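About Kurner

Kurner makes knitted sweaters for dogs. The company started in a single room in Orard and now runs a workshop of 1,068 square feet on the ground floor of the old Zoltamen building. Knitting, linking, labeling and packing are done at the same address.

Each pattern begins with three body measurements: neck, chest and back length. The leg openings are placed from the chest measurement and are worked before the body is joined. Cuffs are ribbed so that they stretch over the paw and close again on the leg.

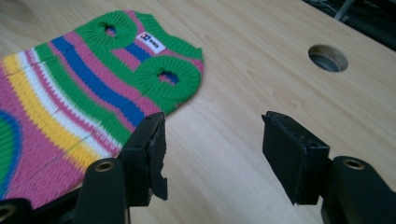 E. Triantafyllou

Striped styles are knit in horizontal bands. The sweater on the table has a green chest section with ribbed green cuffs at both leg openings, then stripes in pink, royal blue, yellow and white. The label is sewn to the green knit between the openings.

Before packing, every sweater is laid flat and checked for dropped stitches, loose ends and seam alignment. Pieces outside tolerance go back to linking — they are not sold as seconds.

Production runs are 100 pieces per size for solid colors and 200 for stripes. Small changes to a pattern are made between runs, usually in July, when orders are low. Sizing charts are revised at the same time, and older charts stay available on request for customers replacing a sweater in the same fit.

Wholesale and repair inquiries go through the contact form. Please include the style name and the size.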